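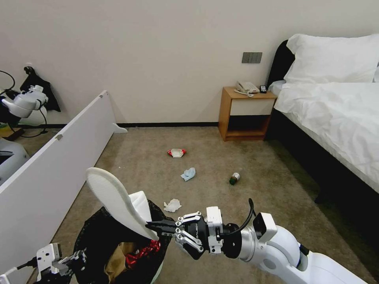
*Trash bag and scattered litter on the carpet of a hotel-style room.*

**Skenness extends head coach Bezerra through 2028**

2025-08-21

Skenness Soccer Club has confirmed that head coach Mirela Bezerra has signed a contract extension that will keep her in charge of the first team through the end of the 2028 season. Her previous agreement was due to expire in January.

The extension was approved by the club's board and covers Ms. Bezerra and her two assistant coaches. Financial terms were not disclosed. The goalkeeping coach remains under a separate contract with one year left to run.

Skenness finished third in the league last season, its best result since promotion, and conceded fewer goals at home than any other team in the division. The team has collected 11 points from its first five matches this season and has yet to lose away from home.

"The players have worked hard for the position they are in, and I want to see that work through," Ms. Bezerra said. "We have a young group. Several of them have not yet played 20 league matches, and there is a good deal still to teach them." 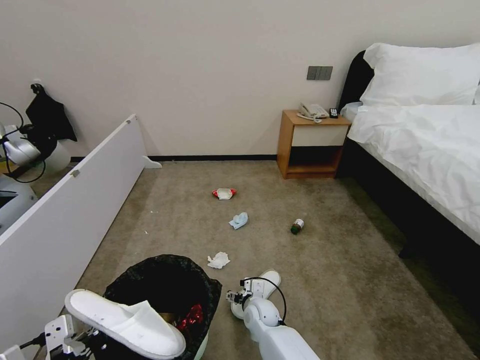 Under the new agreement, the head coach will also take formal responsibility for the team's travel program, which until now was handled by the front office. The first team will arrive the evening before any match more than three hours from Tasent, and a member of the coaching staff will travel ahead to review the training field and meals. A revised code of conduct for away trips has been issued to all players. It sets a curfew, limits visitors, and asks that rooms be left in good order, with food wrappers and used disposable slippers placed in the trash bin before checkout. Fines collected under the code will go to the youth academy.

The club said the change follows a review of last season's away schedule, in which the team covered long distances on consecutive weekends and dropped eight points in matches played on the day of travel. Overnight stays will be paid for in part by Etorex, the club's shirt sponsor, which has renewed its own agreement for two more seasons.

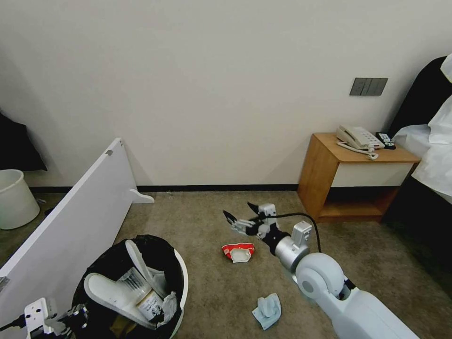
Reserve and youth teams are not affected by the travel program and will continue to make day trips by bus. The club will look at their arrangements again at the end of the season.

Ms. Bezerra joined Skenness from Ayaaba, where she coached the under-19 team and later served as first-team assistant. She took over at Skenness with the team in the relegation places and 12 matches to play. Average home attendance stood at some 1,000 at the time. The opening home match of this season drew 1,770, a club record for a league fixture.

The board has also confirmed that the search for a sporting director is continuing. Until an appointment is made, decisions on player transfers will be taken jointly by the head coach and the general manager – an arrangement that has been in place since the spring.

Skenness plays its next home match against Ayaaba at the Tasent Road Ground. Season ticket holders may enter by the north gate only while repairs to the main stand are under way. Remaining tickets are on sale at the club office and will be available at the gate on match day.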